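Ticket: Gripper comparison, finger wrap and wrist camera
Opened by: Nuwan Ranasinghe
Assigned to: Ruth Paucar
Site: Lalcombe
Status: Open, waiting for parts
Opened: 22 April 2020

Problem as reported

The Wallner gripper drops or nudges small objects more often than the Stallen did on the same list. I ran 40 picks on each. The Stallen missed 2 and the Wallner missed 8. Same arm, same controller, same speed setting. Most of the Wallner misses were on small metal pieces. Bowls and cups were mostly fine.

Checked so far

Power cycled the controller, no change. Re-homed the fingers and ran the zero routine twice. Closing force reads the same as it did at install. Swapped the gripper cable for the spare and the count of dropped commands stayed at nil, so I've ruled that out.

Looked at the fingers next. The black covering is torn near the tip on the right one.

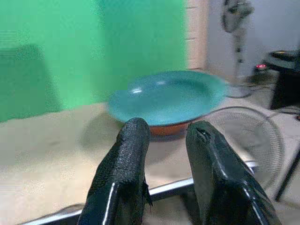
I went back to the bowl picks first as they are the easy ones. The rim gives the fingers plenty to hold and a bad edge on the covering doesn't seem to matter. Grip width on the bowl was set by hand.

Reply from Ruth Paucar

Can you try the small cylinder again at half speed and note whether the miss is at the approach or at the close? If it is at the approach then I'd look at the wrist camera before the fingers. We had blur on the Poltville arm with the exposure left on auto, and the position estimate wandered by several millimetres. Please don't rewrap anything yet – I want the before and after on the same settings.

Update, Nuwan

Done at half speed, 19 picks on the cylinder only. Fewer misses, but they haven't gone away. Two kinds now. In one the left fingertip gets to the part too early and pushes it. In the other both fingers close and it slides out on the right-hand side. 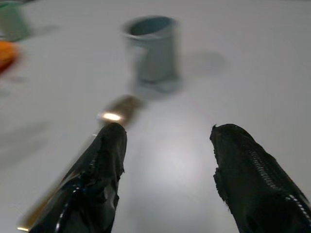 Exposure was still on auto for all of that. I have now fixed it at the shortest setting that gives a usable picture and will repeat the run. The sliding-out kind I still put down to the covering.

Reply from Ruth

Agreed, treat them as separate faults. Log the camera one here and keep the ticket open for both. New finger sleeves are ordered, delivery is quoted for May. Until then leave the Wallner off the small parts list and use the Stallen for those.

Update, Nuwan

Small parts list moved over to the Stallen. Fixed exposure run still to do.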